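Grornoda

Grornoda is a puzzle-strategy video game developed by the independent studio Zeng and published by Tramari. The player manages a river ferry company in a country where the river changes course every night. It was released for home computers and later for phones, and it is remembered mostly for its difficulty, its soundtrack of a single accordion, and a manual that disagreed with the game on several points of fact.

Contents
1 Gameplay
2 Development
3 Release
4 Reception
5 Sequel
6 See also

Gameplay

The player begins each session with two ferries, a small loan and a map. The map is accurate until sunset. During the night phase the river is redrawn, and any dock left on dry land must be moved, sold or rented out to goats, who pay on time but damage the planking.

Passengers arrive at the docks with a destination and a mood. Mood is shown by hats. A passenger who waits too long changes hats and eventually walks, and walking passengers wear a path into the map that rival companies can use as a road. Many early players lost the game to a road they had made themselves and wrote to the publisher to complain about the rival companies.

A full campaign lasts 90 in-game days. There are three difficulty settings, named Gentle, Brisk and Brisk. The second Brisk is harder. According to the manual the two settings are identical, a claim that Zeng never corrected, although later versions of the game gave one of them a slightly darker button.

Ferries can be upgraded with larger hulls, better engines and a bell. The bell has no listed effect. Players have argued for years that it calms passengers in fog, and a comparison of saved games posted on the fan site gave results that both sides of the argument have claimed as a win.

Development

Grornoda was designed by Wian Makhubela, who had previously worked on accounting software and has said that the two jobs were closer than people think. The first prototype was a board game in which the river was a length of blue string. Test players liked the string and disliked the rules, so Makhubela kept the string in the form of the night phase and replaced nearly everything else.

The programming was handled by Themba Hendricks, who also composed and performed the music. Hendricks had planned a full score but owned one instrument. The accordion speeds up as the player's debt grows, and a patch issued in May let players turn this feature off. Some reviewers mentioned the patch more warmly than the game.

The title has been the subject of mild speculation. Makhubela has described it as the name of the river, the name of the country and a typing error, in three separate interviews.

Release

The computer version sold slowly at first. Tramari had marketed it as a relaxing boat game, which drew in a good number of people who wanted a relaxing boat game. Refund requests were heavy in the first weeks. Sales picked up once players of harder strategy titles heard how angry everyone was.

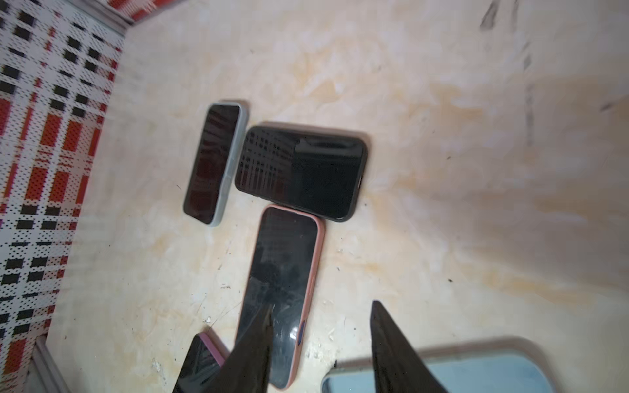

4 min read

The phone version followed, with shorter days and a redesigned map that could be moved with one thumb. Saved games could not be carried over from the computer version. The night phase was cut to a few seconds, and the goats were reduced to an icon. Long-time players objected to the icon and a later update restored the animated goats as a free download, which was larger than the game.

Reception

Critics were divided. Favorable reviews praised the shifting map and the dry writing of the passenger complaints, which can be read in the company office and in some cases answered. Less favorable reviews pointed to the tutorial, which ends before docks are introduced, and to the loan officer, whose portrait blinks at a rate several writers found upsetting.

The game developed a small and stubborn following. Players share maps of especially cruel rivers and hold races to bankruptcy, a form of play the designer did not intend and has since taken up. The current record is disputed, as it was set on one of the two Brisk settings and the player does not remember which.

Sequel

A sequel, Grudance, was announced on February 17, 2024. It moves the action to a lake. Zeng has said that the lake will not change shape, a statement many fans have declined to believe, and that the bell will return. Hendricks is again writing the music and is reported to have bought a second accordion.

No release date has been given. The announcement trailer consists largely of fog.

See also

List of transport management games
Accordion in popular culture
Fictional rivers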